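FLADHOLM, Friday, October 6, 2023 — The Fladholm Regional Aquatic Centre will close its main pool for 38 days this winter while the filtration plant and change rooms are rebuilt, the Nevthorpe District Council has confirmed.

Council approved the work in July, after an engineering review found that two of the pool's three sand filters had reached the end of their service life. The contract has been awarded to Saxena Building Services, which carried out the roof repairs at the Skarnuvance library.

The smaller program pool will remain open on a reduced timetable. Swimming lessons for preschool children and the hydrotherapy sessions will continue there, while lane swimming and club training will move to the Skarnuvance Leisure Centre. A shuttle bus will run between the two centres on weekday mornings, free of charge to members.

The centre had 1,359 members at the end of the last financial year. Memberships will be extended automatically by the length of the closure, and members who prefer a refund may apply in writing at the front counter.

New change rooms will include family cubicles, wider doorways and an accessible shower with a ceiling hoist. Lockers must be emptied before the work begins. Towels, goggles and other belongings left behind will be held at reception until the pool reopens — unclaimed items will then be donated to local charities.

Council said the closing date would be posted at both centres and on its website once the contractor's program is settled. Parking on the north side of the building will be limited during construction, and patrons are asked to use the Harbour Street entrance.
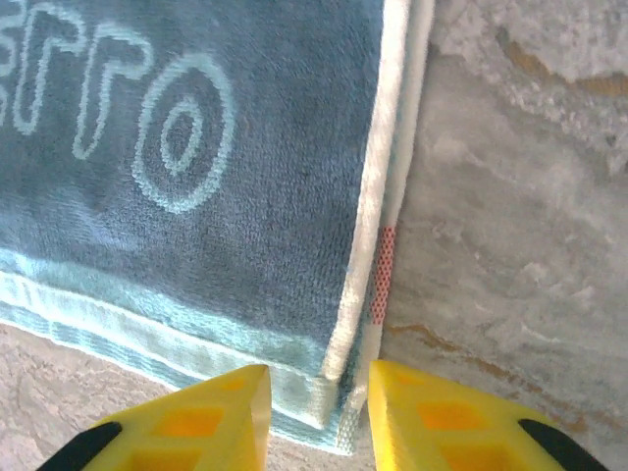
Enquiries about lesson bookings and shuttle times may be directed to the customer service desk at the council offices in Nevthorpe during business hours.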